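3/18/20
By Ikechukwu Wike

Second day of the Pokberg meetup, or what is left of it. The organizers moved all sessions to video last week and the hall booking was canceled, so I attended from my kitchen table with a laptop, a wired headset and a printout of the schedule. The original plan was 650 seats. The stream counter read 40 when I joined and did not move much after that.

The subject this year was digital ownership for small publishers: tokens that stand for a record, a print, a download, a ticket stub. I have been skeptical of this since August, when I tried to register a set of field recordings on Skorkia and spent an evening paying network fees to correct a typo in a title. I wanted to see whether the tooling had improved.

First session was Brunner, presenting their wallet. The setup flow has been reduced to three screens. The recovery phrase is still displayed once, in plain text, with a checkbox underneath. Someone in the chat asked what happens if the browser tab is closed between screen two and screen three. The presenter said the key is generated on screen one and held in local storage until confirmation. I tested this during the break on a throwaway profile. Closing the tab kept the key. Clearing site data removed it, as expected, and there was no warning. I wrote that up and sent it to their support address.

Fees took up most of the second session. The speaker's figures were for a batch of 2,000 tokens minted in one contract call versus individually. Batching lowers the cost per item but fixes the metadata at the time of the call, unless the contract points to an outside file, and then you are back to trusting whoever hosts the file. No slide covered hosting. I asked about it and was told it was out of scope. I disagree. If the token points to an address and the address goes dark, the buyer holds a receipt for a dead link.
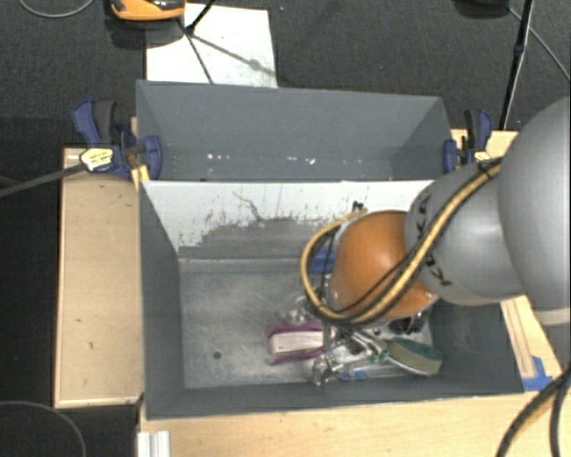 Lunch was leftover rice. I used the hour to reread the Tundetti contract, which I had only skimmed before. Three notes for later:

The resale royalty is a field in the metadata. Nothing in the contract enforces it. A marketplace can read the field and pay, or ignore it.

Transfers can be paused by the owner address. The documentation does not mention this. The function is there in the source, with a one-line comment.

Burn is permitted by the holder only, which I think is correct.

The afternoon panel was on attendance badges. The idea is that a venue issues a token to each ticket holder, and the token later gives access to recordings, discounts and so on. With venues closing, the panel turned into a discussion of whether watching a stream counts as attending. One side wanted a code shown on screen at a random minute. The other side pointed out that a code on a screen can be pasted into a group chat in five seconds. A signed challenge tied to the session login would handle this better, but the video platform in use has no hook for it. No decision was reached. A badge was issued to everyone on the registration list in any case, including people who never logged in. Mine arrived at 4:10. The artwork is a gray square with the event name in it, and my wallet shows it twice because it reads two indexes and does not remove duplicates.

Audio was bad for most of the last talk. From what I could follow, it was a proposal for a shared registry of small labels, with each label running its own node. The hardware requirement was given as a spare desktop with a decent disk. I have one of those under the desk. I will try a sync tonight and log the disk usage every hour. If it grows at the rate in the slides, the drive fills up well before August and I will need to decide whether to prune or buy a bigger one.

Other items. Renewed the domain. Moved the recovery phrase from the notebook to the metal plate and checked each word against the list twice. Word nine is hard to read under the desk lamp, so I stamped it again on the back. Canceled the train ticket for the closing day; the refund is credit only, valid for a year.

Still to do: reply to Brunner if they answer, export the chat log before the organizers take the room down, and ask for the slides on batch pricing. I also want to rerun the typo correction on Skorkia's test network and compare the steps with what I wrote down last year.

Sync started at 9:35. First log line shows two peers.

Contact | © 2020 Ikechukwu Wike | Back to top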